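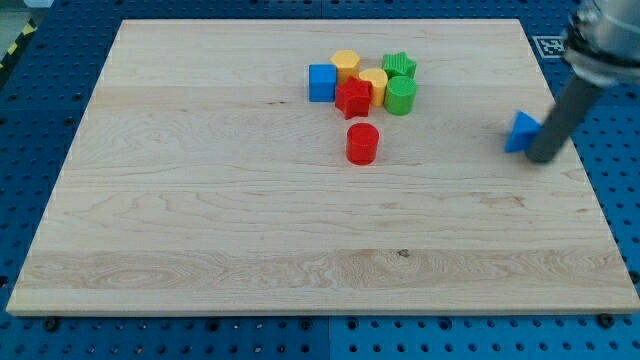
Ticket: Shot clock and scoreboard out of step on court 2
Product: Nusus scoreboard console, with Flusireo bench display
Club: Mistine Basketball, women's first team and under-16s
Opened by: Veronika Wallner
Handled by: Farhad Rashti
Status: Solved, left open for comments until the end of September

Veronika Wallner, 09:12

Hello! First of all, we love the new console. The girls were thrilled to see their names up on the wall for the first pre-season game, and the under-16s have been begging for a turn ever since.

Now the trouble. On court 2 the shot clock drifts away from the game clock. It starts fine, and by the end of the first quarter the two are out by 2 seconds. When our guard was bringing the ball up with the last possession of the half, the shot clock hit zero and the horn went while the bench display still said there was time left. The referee sorted it out very nicely, but our coach was less calm about it.

Court 1 has the same kit and is perfect. I've turned everything off and on again. We have a home game on Saturday's usual slot this week and I'd love to have it right by then.

Farhad Rashti, 09:50

Hi Veronika, thanks for such a clear report, and what a lovely thing to hear about the names! Let's get this sorted.

Could you tell me:
- which software version shows when you hold the Menu key on the court 2 console
- whether the shot clock above each basket shows the same number, or just one of them is off
- whether the bench display is on a cable or on wireless

Veronika Wallner, 11:25

Version 9 on court 2. Court 1 says 9 as well.

Both baskets agree with each other. It's the bench display that disagrees with them (and the bench display agrees with the game clock on the wall, so I blamed the shot clocks).

Wireless on court 2, cable on court 1. Ooh. Is that it?

Farhad Rashti, 11:41

It could well be! Try this when the hall is free:

1. Switch off the bench display at the wall.
2. On the console, go to Setup, then Displays, and remove the bench display from the list.
3. Run a full quarter with just the wall board and the two shot clocks.
4. Film the wall board and one basket together on a phone, so that you can stop the video and compare.

If the drift has gone, we look at the wireless link. If it's still there, we look at the shot clocks.

Veronika Wallner, 16:08

Done, with a lot of help. Benedikt Rainer ran the console and Valentyna Mykhailiuk, our assistant coach, used the quarter for a five-on-five so it didn't go to waste. She had them running the press the whole time and it looked fantastic, by the way.

Result: still out. Wall board says 0:14 left, basket says 12. Same 2 seconds as before.

So it's not the bench display. Benedikt noticed something though. Nothing goes wrong while the ball is in play. The gap opens up at stoppages. He pressed Stop for a foul and the game clock stopped at once, but the shot clocks ticked on for a blink before they froze. Then both started together again.

Farhad Rashti, 16:30

Benedikt, that is brilliant spotting, thank you! That changes where I'd look. The shot clocks are getting the Start signal straight away and the Stop signal late. A fraction of a second each time, and with enough whistles it adds up.

There's a setting called Stop delay. Please look under Setup, Shot clock, page 2, and tell me what's there on each court.

Veronika Wallner, 17:02

Court 1: Stop delay 0
Court 2: Stop delay 30

No idea how it got there! What is it 30 of?

Farhad Rashti, 17:10

Hundredths of a second, so nearly a third of a second at every whistle. It's meant for halls with the old Kuster horn unit, which needed a moment to catch up. Did court 2 ever have one?

Veronika Wallner, 17:19

Yes! It came down over the summer. Pirmin Steiner set up the new console while the old horn was still on the wall, so he'll have picked it from the list. Mystery solved, I think.

Farhad Rashti, 17:26

Lovely. Steps to fix:

1. Setup, Shot clock, page 2. Set Stop delay to 0.
2. On the same page, change Horn type from Kuster to Built-in. If you skip this the delay comes back the next time the console starts.
3. Save, then switch the console off, wait for the light to go out, and switch on again.
4. Go back to page 2 and check that both settings have stayed put.
5. Put the bench display back in the list under Displays.

Then please run another quarter with plenty of stoppages.

Veronika Wallner, 20:44

It works!! Full scrimmage tonight, over 14 whistles in the first quarter alone - Valentyna was refereeing and she lets nothing go - and the clocks matched to the end. The bench display is back on wireless and matches too.

One small question. Can I lock the setup pages so that curious under-16s can't get in?

Farhad Rashti, 20:58

Fantastic news! Yes, Setup, Access, then choose a four-figure code. Scoring and clock keys still work as normal with the lock on. Keep the code somewhere other than on the console itself - a reset wipes your saved team names along with it.

I've added a note to the Horn type help page so the next club finds this faster. Good luck with the home game, and tell Benedikt he can come and work on tickets with me any time.

Pirmin Steiner, 21:15

Sorry all, that was me. I've checked court 1 and the portable console in the store room. Portable was on Kuster as well, now changed to Built-in and saved.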